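Calville 居家衣物平铺与折叠记录集
README，中文版
维护：Mebrat Workneh
所属项目：Yilma

概要

Calville 是一套关于家中衣物整理的文字记录，内容为单件衣物在床面、沙发面或桌面上摊平、理顺、扣合、折叠和归置时的状态。全集共 1,257 条记录，使用 179 个受控词。记录以衣物为单位，一件衣物在一次整理中可以产生多条记录。

词表沿用 Corkeo 词表的层级，做了删减。原词表面向成衣检验，缝型和针距分得很细，居家整理用不到；床品、毯类和收纳用品则几乎没有，本集补了一批。补入的词在 terms.tsv 的 origin 列里标为 local。

文件

records.tsv：主表，一行一条记录，UTF-8，制表符分隔，首行为列名。
terms.tsv：受控词表，含中文词、上位词、来源和停用标记。
surfaces.tsv：承托面对照表，说明床面、沙发面、桌面、地垫的写法。
CHANGES：逐版改动。
LICENSE：使用条款。分发前请先读第二节，附图与文字的条款不同。

records.tsv 中不要用空格代替制表符。部分表格软件会把 fold_depth 列自动识别成日期，导入时请将该列设为文本。

字段

record_id：记录编号，字符串，保留前导零。
item：衣物主名，取自 terms.tsv，例如“上衣”“毛衣”“毯”。
item_detail：细名，可空。看不出是外套、衬衫还是开衫时，item 填“上衣”，本列留空，不要推测。
colour：主色，只填一个。格纹和印花面料取底色，花样另填 pattern。
pattern：净色、格纹、条纹、印花、提花、未定。
knit_woven：针织、机织、未定。只凭表面判断，不凭洗标。
pocket：无、贴袋、插袋、嵌线袋、未定。
closure：纽扣、拉链、按扣、搭扣、系带、无、未定。可多值，以分号隔开。
closure_state：扣合、敞开、部分扣合、未定。
surface：承托面，取自 surfaces.tsv。
surface_cover：承托面上的覆盖物，例如床单、桌布。
lay：平铺、半折、堆叠、团放、悬挂。
fold_depth：折叠层次，写作“一折”“二折”“多折”，看不清填“未定”。
neighbours：同一承托面上与衣物相邻的织物，多值。
note：自由文本，不参与校验。

取值规则

一、先定承托面，再定衣物。床单、枕头、毯子默认属于床面环境，只有当它们本身是整理对象时才另立记录。

二、颜色按普通光线下的观感填写。深棕与黑分不开时填“深色”，米白与白分不开时填“浅色”。不设“咖色”“驼色”“燕麦色”，旧版里的这几个值已经并入深棕、浅棕和米白。

三、材质一律不填纤维成分。纽扣可以写颜色和外形（“银色，有花纹”），不写“银质”“锌合金”“镀层”。面料可以写“华夫格组织”“针织”“起绒”，不写“纯棉”“羊毛”“混纺”。历史记录里写了成分的，已移到 note 并加方括号。

四、“平铺”指衣身大面积贴住承托面，前片或后片可以辨认，允许有褶皱，也允许门襟走向与床沿不平行。“团放”指衣片相互遮叠，无法辨认前后。介于两者之间的填“半折”或“堆叠”，依层次而定。

五、门襟的方向不作为左右襟的依据。衣物在床上可能斜放或倒放，左右襟只在领口和下摆都能看见时填写，写在 note 里。

六、贴袋与插袋混淆较多。袋布整片缝在衣身外面、可见周边缝线的填“贴袋”。袋底形状（圆角、直角、尖角）写入 note，暂不单列字段。

七、靠近领口的小金属件，形状足以辨认时按“搭扣”或“按扣”填写，不足以辨认时填“金属件”，closure 列加“未定”。

八、看到标签或布标时可以抄录上面的字。只抄看得见的部分，缺字不补，不由标签推断品牌或产地。

九、衣物归谁、是否洗过、是否准备收纳，均不记录。

折叠顺序的写法

note 中如需描述折叠步骤，用下列动词，不用同义替换：摊、抚、扣、翻、折、卷、叠、放。

带门襟的上衣，推荐写法为：
摊平衣身；抚平门襟；自上而下扣合；翻面；两侧向中线折；袖折回；下摆上折；翻正；放。

无门襟的毛衣：
摊平；两袖向内折；下摆上折；叠；放。

毯：
抚平长边；对折；再对折；放于床尾或床侧。

袋盖、领角、带扣若需要单独整理，插在“抚平门襟”之后。厚扣或有凸纹的扣折到内侧时会在外层顶出印痕，这类衣物在 note 写“扣面朝外”。

一条完整的 note 如下：
摊平衣身；抚平门襟；贴袋袋口抚平；扣合；翻面；两侧向中线折；下摆上折；翻正；放。扣面朝外。

相邻织物

neighbours 只收与目标衣物处在同一承托面的织物。床后、床边地上、椅背上的东西不收，纸箱、水杯、手机、袋子也不收。若织物堆在另一件织物之上，按“上物/下物”书写，例如“毛衣/布”。枕头算织物，枕芯露出与否不论。枕套和毯子上的文字可以抄入 note，规则同第八条。

毯类的组织结构经常决定折叠后能否立住边，建议尽量填写。华夫格组织、绞花、平针、起绒四类已有受控词，其他写“其他”。

校验

运行 check_records 会检查以下内容：item 是否在词表内；closure 为“无”时 closure_state 是否为空；lay 为“悬挂”时 surface 是否为空；pocket 多值时是否用了半角分号。全角分号会报错。note 不检查。

目前仍有 20 条记录的 closure_state 与 note 冲突，多为 note 写“扣合”而字段填“部分扣合”。这些记录保留原值，flag 列标 C。使用扣合状态做统计时请先剔除。

已知局限

冬季衣物偏多，单层夏装偏少，儿童衣物没有单独的上位词。

深色衣物的口袋和缝线漏记率高于浅色衣物，pocket 填“未定”的记录大部分是深色上衣。把“未定”当作“无”会得出错误结论。

床面记录多于桌面记录，surface_cover 以净色和格纹床单为主。用于桌面叠衣任务前请自行核对分布。

词表为中文单语。Sudent 曾提供过一份英文对照，其中 toggle、clasp、snap 三词的对应关系与本集不一致，未并入。

版本

现为第 5 版，七月整理。与上一版相比：合并颜色值；新增“华夫格组织”；“盘花扣”停用，改为“纽扣”加 note 说明花纹；surfaces.tsv 删除“其他软面”。第 4 版的 record_id 全部保留，可直接对接旧的标注结果。

反馈请注明 record_id 和列名。只写“颜色不对”的反馈无法处理。

附图
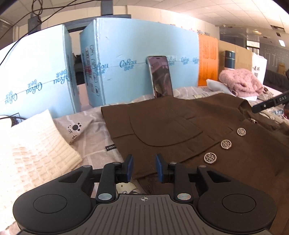 第 179 页

平铺，床面，灰白格纹床单。item：上衣，item_detail 空；colour：深棕；pocket：贴袋，袋底圆角，缝线可见；closure：纽扣；金属件；未定。门襟上三粒银色纽扣，扣面为绳结状网格纹，领口附近另有小金属件。neighbours：毯（米白，华夫格组织）；枕头（浅灰，印黑色爪印）。布标抄录“HUA”，枕面抄录“LOY”。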